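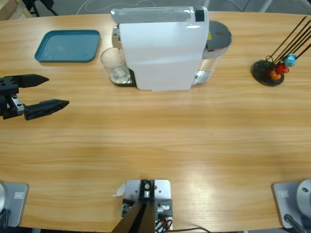
Reading time: 4 minutes

Beverage Service, Unit 2: Setting Up and Clearing a Capsule Coffee Station

This handout accompanies the second practical session of the Wollero catering support course. Students should read it before attending and bring a copy with them. The written assessment in December will draw on it.

Layout of the station

The coffee station at Wollero is kept deliberately small. The machine stands towards the back of the table with its front facing the person serving. A shallow teal tray with a raised rim is placed to its left, and the capsule carousel stands to its right. The front half of the table is the working area and should remain free of stock, cloths and personal belongings.

Students are expected to reproduce this layout without prompting. Capsules are taken from the carousel with the right hand and finished drinks are set down on the tray. Drinks are not to be carried across the front of the machine.

Before service

Check the level in the water tank. It is clear and can be read without lifting the lid. If it needs filling, switch the machine off, remove the tank, fill it with fresh cold water to the marked line and seat it firmly. Read any warning label on the tank before handling it for the first time.

Empty and rinse the drip tray, then dry it and put it back. Run one measure of water through the machine without a capsule and discard it.

Place a glass on the drip tray, directly beneath the spout. A glass that stands to one side will splash. Only the heat-resistant glasses supplied for the course may be used for hot drinks. Those in the Ezzat crate are for cold drinks and must go back to the crate after each session.

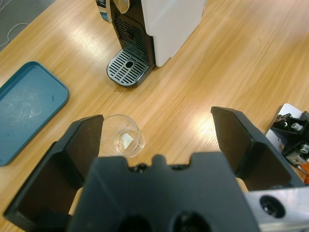 Trudy Wihongi

Inspecting glassware

Clear glass shows residue readily, but only when it is looked at properly. The most common fault recorded in student sessions is a glass inspected from the side alone. Each one must also be viewed from above. A thick base can hide a good deal from the side, whereas a scrap of paper or tissue lying in the bottom, such as the white piece in the cup in front of the machine, is plain from overhead.

Any glass containing paper, grounds or liquid is to be treated as used. It should be emptied into the correct bin, washed and returned to the rack. It must not be wiped out and put back into service.

Overhead lighting reflects strongly from the tabletop. Students checking for spills should bend and look along the surface, then wipe with the grain.

Preparation for the next session

Read page 117 of the Lomano workbook and complete the station checklist.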